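**Lindard releases Skedon 2 surface sealer for stone-look tabletops**

April 2026

Lindard today released Skedon 2, a water-based sealer for interior tabletops. The product replaces Skedon and is sold in 35-ounce cans through Mirkard stores. Full cure takes 37 hours at room temperature.

"The earlier formula left a haze on dark finishes," said product manager Notburga Pichler. "We changed the resin."

Existing stock of the first version will be sold until June. Trade orders use part number 307.

Skedon 2 is supplied in matte and satin. Matte is recommended for dark tops with a grey-brown marble pattern, such as the table in the small room shown, and one coat is enough for light use. 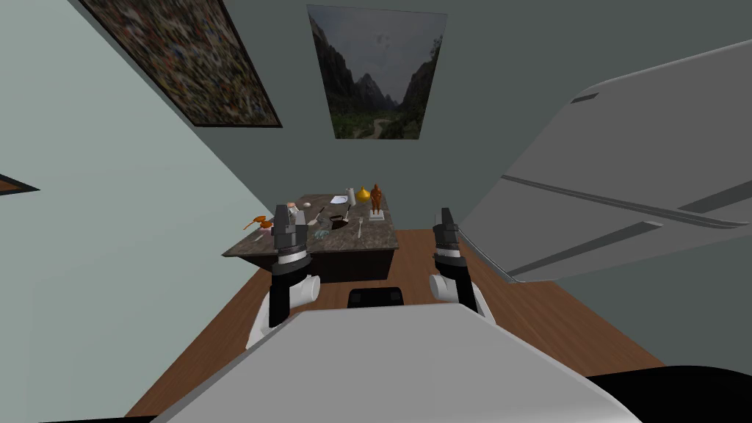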